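部品在庫の「単位」をそろえる 計測器修理会社Dumvilleの保管業務について聞く

計測器の修理と校正を手がけるDumvilleは、昨年度から補修部品の保管方法を全面的に改めた。対象は社内で「小物」と呼ばれる区分で、ねじ、座金、Oリング、端子、ヒューズ、ばね類など3,172品目にのぼる。作業を主導した保管担当の責任者に、品番体系、容器、棚卸しの三点を中心に話を聞いた。取材は修理棟二階の部品室で、午後二時から行った。

着手の理由を尋ねると、答えは短かった。「帳簿と現物が合わなかったからです。合わない原因の大半は紛失ではなく、単位の違いでした」

同社の旧帳簿では、同じOリングが購買側では「袋」、修理側では「個」で記録されていた。袋の入り数は仕入先によって異なり、同じ仕入先でも時期によって変わる。購買側が二袋と記録した在庫が、修理側では十数個にも百個にもなり得る。担当者はまず全品目の単位を「個」に統一し、線材とチューブに限って「ミリメートル」を認めた。「メートルにすると小数が出ます。小数が出ると、誰かが必ず丸めます。整数で書ける単位にしておけば丸めようがない」

品番は従来の十二桁を八桁に縮めた。先頭二桁が形状区分、次の二桁が材質、残り四桁は連番で、寸法は品番に含めない。寸法を含めない点には社内で反対もあったという。「旧品番は呼び径と長さを埋め込んでいました。読めば分かるのは利点ですが、規格外の寸法が来た時点で桁が足りなくなる。結局、末尾に英字を足した変則品番が83件できていました。変則が出る体系は、体系として終わっています」

寸法は台帳側の独立した欄に持たせ、検索はその欄で行う。現場からは当初、品番を見ても何か分からないという苦情が続いた。これに対しては、ラベルの一行目に品名と寸法、二行目に品番を置くことで応じた。品番は人が読むものではなく照合に使うものだ、と担当者は割り切っている。

次に容器である。旧来は引き出し式の棚と紙箱、購入時の袋が混在していた。新方式では、仕切り付きの平型ケースを基本容器とし、一区画に一品目だけを入れる。区画の共用は認めない。
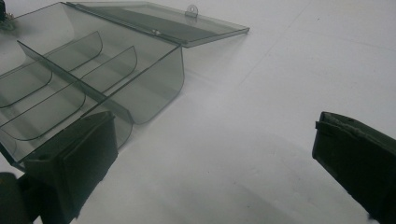 「色で分ける案は早い段階で捨てました。区分を色に割り当てると、色の数が区分数の上限になる。それに、廃番になった色は補充できません。識別はラベルだけで行います」

ラベルの貼付位置も規定した。区画ごとのラベルは台帳と対になる配置表にまとめ、容器の外側には容器番号だけを貼る。容器番号と区画番号を組み合わせれば所在が一意に決まる。配置を変えるときは、先に台帳を書き換え、そのあとで現物を動かす。順序を逆にした場合は、たとえ結果が正しくても差し戻す。

静電気に弱い半導体部品はこの方式の対象外で、導電性の袋に入れたまま別の棚で管理している。ゴム部品も一部を除外した。担当者によれば、ゴムは数量より時間の管理が問題になる。

「Oリングは入庫月を記録します。同じ品目でも入庫月が違えば別の区画です。混ぜた瞬間に、全部をいちばん古いものとして扱うしかなくなる」

保管温度の上限は材質別に定め、部品室の温湿度は一日二回、始業時と終業時に記録している。自動記録計の導入も検討したが、見送った。記録計は値を残すが、異常値を見て動く人を用意するわけではない、というのが理由だった。手で書けば、少なくとも一日に二回は誰かが値を見る。

計数の方法にも変更があった。以前は秤による計数を広く使っていたが、単重が小さい部品では誤差が無視できない。試験では、薄い座金を125枚載せたところ、表示は三枚ずれた。「三枚ならよい、という考え方もあるでしょう。ただ、棚卸しのたびに三枚ずつ調整すると、調整の履歴が雑音で埋まります。本当の差異が見えなくなる」

現在、秤による計数を認めるのは単重が所定値を超える品目だけである。それ以外は手で数える。手数えでは十個ずつの列に並べ、列の数を記録してから端数を加える。数えた者と記録した者の名は両方残す。単純な方法だが、二人の数が一致しなかった場合の再計数まで手順書に書いたことで、判断に迷う場面が減ったという。

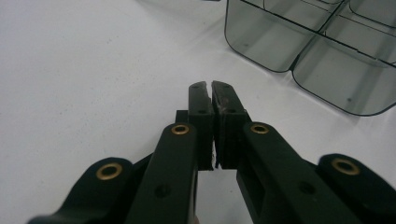 棚卸しの周期は一律ではない。全品目を出庫頻度によって三つに分け、頻度の高いものは毎月、中程度のものは四半期ごと、低いものは年に一度とした。年一度の分は十二月に集中させず、各月に割り振っている。

「年末に一斉にやると、数える人が疲れます。疲れた人の数は信用できない。毎月同じ量を数えるほうが、差異の出方も比べやすいのです」

一斉棚卸しをやめるにあたっては、経理部門との調整に時間を要した。期末の数量をどの時点の計数で裏付けるかが争点となり、最終的に、計数日から期末までの入出庫記録をすべて保存することで折り合った。帳票の保存様式には、同業のClenachが使っていたものを許諾を得て一部改めて採用している。

台帳の管理にはMenonという社内製のソフトウェアを使う。もとは校正証明書の発行用に作られたもので、在庫の機能は後から加えられた。画面は簡素で、図や写真の表示機能はない。在庫数がマイナスになる出庫は受け付けず、入力者に理由を書かせて保留にする。

「マイナスを許すと便利です。先に出して、後で合わせればいい。けれども、後で合わせる作業は大抵やりません。止めたほうが早い」

運用開始後、差異のあった品目数は最初の四半期で21まで下がった。内訳を見ると、多くは返却時の戻し先の誤りである。一度出庫した部品を使わずに戻す場合、以前は元の区画へ直接入れていた。現在は返却用の受け箱に入れ、保管担当が品番を照合してから戻す。照合は午前中に一度だけ行うため、午後に返却した部品は翌日まで在庫に反映されない。修理部門からは反映が遅いとの指摘が出ているが、回数を増やす予定はない。

拠点間の移動についても聞いた。Dumvilleは郊外のKormontに小さな分室を持ち、大型の流量計はそちらで修理する。部品は週一度の定期便で送る。移動中の部品は本社にも分室にも属さない「移送中」の区分に置かれ、受領の入力が済んで初めて分室の在庫となる。旧方式では発送と同時に分室の在庫に計上していたため、到着前の部品を引き当てて修理日程を組む例があった。

残る課題を尋ねると、担当者は旧型機専用の部品を挙げた。製造元が供給を終えた部品は、使わないまま長く区画を占める。捨てれば二度と手に入らず、持ち続ければ棚が埋まる。現在は最後の出庫から五年を目安に、対象機種の稼働台数を顧客に照会し、その回答で判断している。

「回答が来ない場合の扱いは、まだ決めていません。現状では、回答がないものは残しています。棚は少しずつ狭くなっています」

来年度は治具と専用工具にも同じ台帳を広げる。工具は消費されないため、数量のほかに貸出の状態を持たせる必要がある。欄の設計は終わっており、現在は刻印済みの管理番号と新しい番号の対応表を作っている段階だという。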